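Skenau group talk: collecting demonstrations for rod placement in simulation
Speaker notes, Philomena Ackah
Session starts 15:00, questions at the end

Opening. Thank Aba Wumbei for the scene files. State the task early: the arm takes a blue rod by one end and brings it to a bullseye on the table. One arm, one rod, one target.

Next four views go up together. Leave them on screen while talking through the setup.

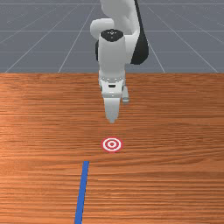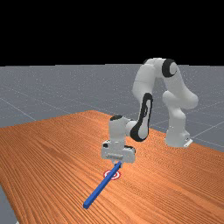
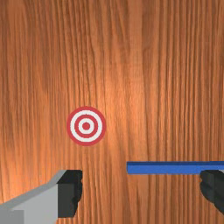
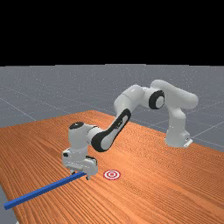
Simulated rod task, Skenau scene set. Rod held over the target in the second view; rod on the table, target to the right of the gripper, in the fourth.

Point to make on viewpoints. The third view looks down past the fingers, and the target is close to a true circle there. From the wider views it flattens to an ellipse. The policy gets both kinds of input, so the labels have to agree across them.

Point to make on occlusion. In the second view the rod covers part of the rings. We did not filter such samples out. Early on we did, and the Seneo baseline lost the target as soon as the rod passed over it.

Numbers. 3348 episodes kept after review. Each runs 15 seconds at most. Control input recorded at 30 Hz. Failed grasps are stored under their own label and are not in the 3348.

Grasp position. The rod is long and we hold it near one end, so a small error in wrist angle becomes a large error at the far tip. Say this slowly, it is where most of the questions came from in June. Operators were told to correct the angle before lifting. Those who corrected in the air produced longer episodes with more reversals, and the model copied the reversals.

Randomization. Rod pose and target position change every episode. Table texture and lighting stay fixed in this release. Aba has a branch with varied wood grain and floor colour — not merged, do not promise a date.

Review tool. Kyei replays each episode and flags any frame where the fingers pass through the rod. Skip the live demo if we are past the half-hour.

Known problems:
Contact on the finger pads is stiff, and the rod sometimes jumps on closing.
Target positions are undersampled near the far edge of the table.
Two operators favoured the same approach direction. We rebalanced by dropping episodes, which cost us variety in rod angle.

Next step is Selent, the same task with 5 rod lengths and the same target. Collection begins once the contact model is fixed.

Questions. If asked about transfer to hardware: no results to report yet.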